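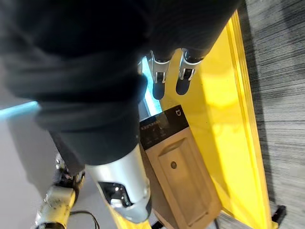

Segundo Cuadros reckoned before we set off that a car dealer's open day is a normal day with sausage rolls, and he wanted it noted that he had said so first. Ogilvie, out past the ring road, had laid on sausage rolls.

It sells used cars, around 286 of them on the forecourt that morning, arranged by monthly payment, so a tired estate sat next to a rather smart convertible and neither looked happy.

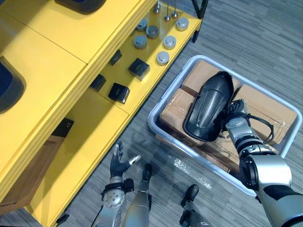 Round silver caps on the yellow display shelf.

The finance talk lasted 14 minutes. Heriberto Cuervo asked what the warranty left out and was handed a leaflet, then a second leaflet explaining the first. I asked for a part-exchange price on my Balent and was offered £1,222 – more than I'd have paid, though I kept my face still.

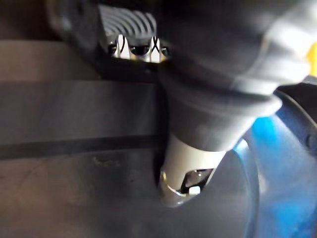

The offer stands until September, provided I find the other key and the service book, and both were last seen in a kitchen drawer two houses ago. Cuadros had three sausage rolls and drove us home in the car he came in.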